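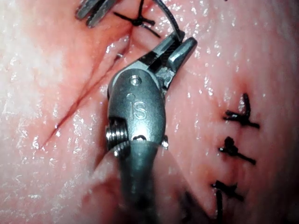

Fourth night on the new mattress so time to get this down before I forget the first three. Had my gallbladder out in November, keyhole, and came home to a bed I could not get out of without swearing. Nobody said one word beforehand on how you are meant to roll over at 2am with a sore belly. So. Old mattress sagged in the middle like a hammock. Put up with it for months after, knees up, pillow under. Finally bought the Hasside Medium Firm, queen, and this is a review of that.

Delivery first. Ordered through the Tralteo site, came in a box on a Saturday, two blokes, left it at the bottom of the stairs. Nine steps up. I am not supposed to be silly with lifting so my neighbour Fergus Gunn took the top end and my sister took the bottom. Heavy. Handles would of helped. No handles on the box, which for that weight is mean.

Unrolling: easy. Cut the plastic with the little cutter they tape to the box (good touch), stood back, it puffed up. Instructions say leave it 6 hours. I left it from lunch till bedtime and the corners were still a bit low. Fine by morning.

Smell. Yes. Not terrible, like a new shower curtain. Windows open two days and it was mostly gone. If you're sensitive, set it up in a spare room first.

Now the feel. Firmer than I thought medium firm would be. First night I lay there thinking oh no. Hips a bit sore the next morning, shoulders fine. Second night better, third night slept through till the magpies. I am a side sleeper, average weight, usually with one arm under the pillow. My husband is a back sleeper and a big fella and he reckons it's the best bed he's had, but he said that about the last one too.

Edges are the real selling point for anyone recovering from an operation or with a crook back. You can sit on the side to put your socks on and it doesnt tip you onto the carpet. The old one folded under me. This one holds, and I can push up off it with one hand. That alone was worth the money to me. Wish I'd had it last year.

Movement: he gets up for the early shift and I don't feel it. I hear it, mind you. That's the bed frame, not the mattress – the frame came from his grandmother's place and the headboard has 1913 pencilled on the back, so it is allowed to creak. Slats are newer. Check your slats, by the way, the booklet wants the gaps fairly close together and I had to buy extra.

Heat: runs warm. It's only spring here so ask me again in summer. The cover has a "cooling weave" colour chart and everything but I can't feel much cooling. Cotton sheets help. The cover does unzip and wash, cold, line dry, took all day on the line even with a breeze. Getting it back on by yourself is a two person job.

Did try the Orby at the shop before this. Softer, lovely for ten minutes, but I sank and then couldn't turn. My friend Marion Geddes has the MacBrayne pocket spring and swears by it, I've slept on it when visiting and it's very good, just dearer, and too tall for our fitted sheets. Something to watch with the Hasside as well, it's deep, my old sheets only just catch at the corners and one pings off most nights.

Customer service: rang once, because the warranty card wasn't in the box. Waited ages, then got a nice woman who read out my reference ending 3452 and emailed a copy while I was still on the phone. No complaints there apart from the hold music.

Trial period – they say you can send it back if you don't like it, but you have to have kept it in good nick and you need a mattress protector on from day one. Read that bit. I hadn't, and bought one the next day. They don't include one and I think they should at this price.

Would I buy again, yes. Would I buy it if I liked a soft bed, no. If you sleep on your side and you're light you might want a topper for the first few weeks, I borrowed one and then gave it back after a night because it made everything hotter.

Four stars. One off for no handles and the protecter thing. Will update after Christmas when we've had some proper hot nights.

Posted 2019-09-04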